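Werkstattbuch Beratung Küche und Service, Eintrag 26. März 2025

Vormittag in Numerthorpe, mit Annelies Lambrechts den Ablauf der Spülküche durchgegangen. Zwischen Abräumen und Rückgabe ins Regal liegen jetzt 46 Minuten, das ist für 145 Gedecke zu lang. Ward meint, es liegt am Personal. Ich glaube es noch nicht, zuerst möchte ich die Wege messen. 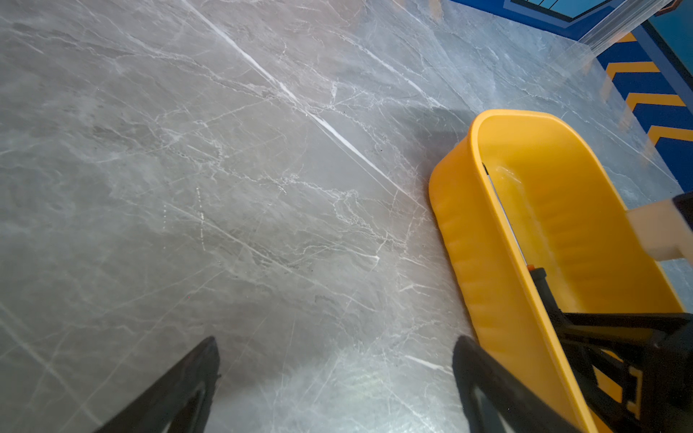

Zuletzt geändert von: W. Brouwer, Version 3

Zum Schulungsplan: Das Modul Allergene wird geteilt, die Gruppe von Zimotbridge war nach der ersten Hälfte schon müde. Die Fragebögen bitte in der neuen Fassung drucken, 50 Stück. In der alten steht bei Sellerie noch die falsche Spalte.

Die Kalkulation vom Mittagsmenü habe ich zweimal gerechnet und komme immer auf 736 Euro Wareneinsatz, Jamshid hat weniger. Vermutlich hat er die Saucen nicht dabei — morgen mit ihm vergleichen, bevor Frans Jansen die Zahlen bekommt. 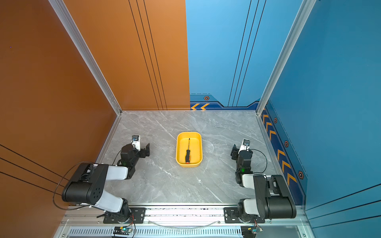 Gelbe Schale mit Schraubendreher, davor zwei Roboterarme

Offen:
Lieferzeiten mit Van Dijk klären, vor allem Molkerei.
Cor fragen, ob die Checkliste für die Frühschicht auf eine Seite passt.
Termin für die Nachschulung im August, Annelies schlägt zwei halbe Tage vor. Mir wäre ein ganzer lieber.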